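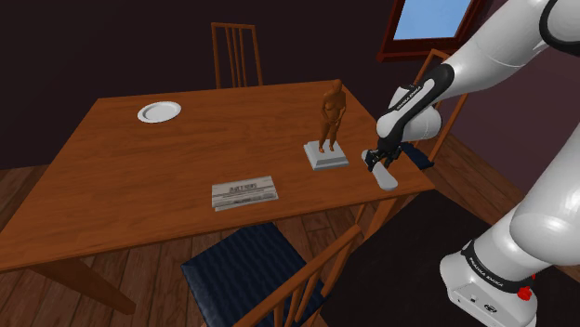

Tema 4. Recoger la mesa: ¿puede hacerlo ya una máquina?

Apuntes para la sesión del 2019-05-22. Traed leído el capítulo de Schouten sobre agarre.

4.1 La tarea
Para una persona, despejar una mesa de comedor es un trabajo sin interés. Para un brazo fijo es una cadena de decisiones, y cada objeto pide una distinta. Un plato vacío es ancho y bajo: la pinza tiene que buscar el borde. Un periódico doblado casi no tiene altura. Una estatuilla con pedestal se puede coger por el cuerpo o por la base, y las dos opciones no son iguales de seguras. En un objeto alargado, la parte estrecha del medio ofrece el mejor agarre.

4.2 Simulación y casa real
En simulación repetimos la misma mesa 500 veces sin romper nada. El grupo Drasance publicó en enero 103 intentos con mesa real, de los cuales 19 terminaron con todo en su sitio. El papel fue lo peor - se dobla, resbala, se separa en capas.

4.3 Para discutir
- ¿Dónde debe estar la base del brazo para alcanzar el lado opuesto de la mesa?
- ¿Qué cambia si las sillas están metidas debajo o apartadas?
- Kivavska considera útil un robot doméstico con un 80 % de aciertos. ¿Lo aceptaríais con vuestra vajilla?

Entrega: una página, por parejas, con un orden de recogida justificado.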